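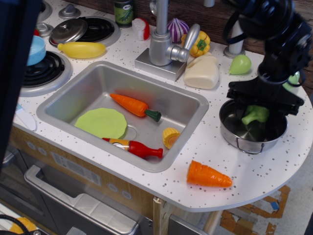 Photo: Kiran Agarwal. Free to reuse with credit.

skarbridge-suppers: a word list of what people call their evening meal

Hello, and thanks for stopping by! I'm Leire Vidal and this is the readme for a small set of data I've been putting together in my evenings. It holds 571 answers to one question: what do you call the meal you eat at the end of the day, and what did your grandparents call it? I grew up saying one thing, married into a house that said another, and got nosy.

What's in the folder

answers.csv is the main file, with one row per person who replied. The columns are place, age_band, word_now, word_grandparents and notes. The notes column is my favourite by miles, so please don't skip it (there's a very long one on whether soup counts, and I've read it more times than I should admit).

places.csv lists the 17 villages and towns the answers came from, with the spelling I settled on. Cuditholm gets written three different ways on the road signs alone, so if you're joining this to a map, use my spelling first and then look yours up in the other_names column.

words.csv is the tidied list. "Tea", "me tea" and "teatime" are all filed under tea. "Supper" is on its own, and so is "a bit of supper", which several people in Arnach told me firmly was a different meal, eaten later and standing up. I wasn't going to argue.

How I got the answers

Mostly paper slips! I left them at the library in Skarbridge and at the Pelkonen bakery, and Xiaoqing Zou took a stack round Arnach on her bread deliveries. The rest came through a web form that Tươi Phan built for me one rainy February. Slips were typed up by hand, mine mainly, so any daft typos are my own work. I left people's spelling alone in the notes and fixed it everywhere else.

Things to watch out for

The over-sixties are very well covered and the under-twenties are thin, so I wouldn't say much about teenagers from this. Cuditholm has only 12 answers - lovely ones, but still only 12.

Blank means the person left it blank. "dk" means they wrote that they didn't know. I mixed these up in the first version, and Ourania Dimitriou very kindly spotted it before I'd told too many people. If you have a copy with no version column, please bin it and fetch this one.

Some people gave two words for the same meal. Those are split with a semicolon, in the order they wrote them.

Names and privacy

No names were kept. Ages are in bands, and I took out 6 notes that would have told half the valley who was writing. If you think you've spotted your own aunt, please keep it to yourself.

Using it

Go ahead, for school, for fun, for a talk, whatever you like. Say where it came from and send me a link if you make something, I'd love to see it. If a place looks wrong or you've got a word I haven't filed, open an issue and include the village. I'm still after more answers from Cuditholm, and the web form is open.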